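Pirport Community Kitchen
Progress report to the Holloway Fund
Second period, February 2026

Prepared by Yolanda Kasprzak, project coordinator

Dear colleagues,

In this period we continued the evening cooking courses in Pirport and opened the second group in Kullis. The Kullis group started two weeks later than we had planned, as the gas inspection of the hall was moved twice. It passed the inspection without remarks.

Attendance. In total 213 people came to at least one evening. Of these, 40 finished the full course and received the food hygiene certificate. In the first period the number of certificates was 19, so we are satisfied with this growth, although it is still under the target we agreed with you. The main loss of participants is between the third and the fourth evening. We have telephoned those who stopped coming, and most of them mentioned shift work. From May we will therefore repeat each evening lesson on Saturday morning.

Meals. The participants prepared 2,535 portions, which were given out through the parish hall and the school in Brellis. The soups were asked for most often. The fish pie was not a success and we have taken it from the plan.

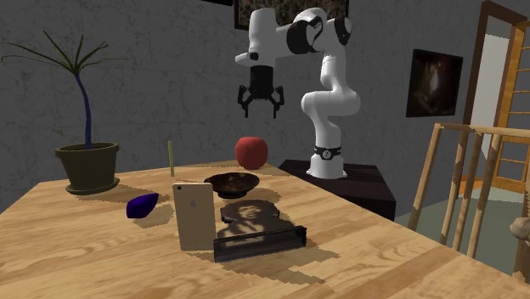
Light wooden table with bowl and other objects.

Budget. Spending on food is a little over the plan, and spending on transport is well under it, as the Brellis school now collects the meals with its own van. We ask for your permission to move the unused transport money to the food line. The detailed table is in Annex 2. The rent in Kullis will stay the same until the end of the contract.

Difficulties. The cold room in Pirport failed on a weekend and we had to throw away one delivery of dairy products. The insurance has accepted the claim but the payment has not yet arrived. We also miss a second teacher for Kullis. Two candidates were interviewed, and one of them will give a trial lesson next month.

Next steps. We will print the recipe booklet in large letters, as several older participants asked for it, and start the Saturday lessons. I will send you the draft of the booklet before it goes to the printer, and I would be grateful for your comments on the page with the allergens.

With kind regards,
Yolanda Kasprzak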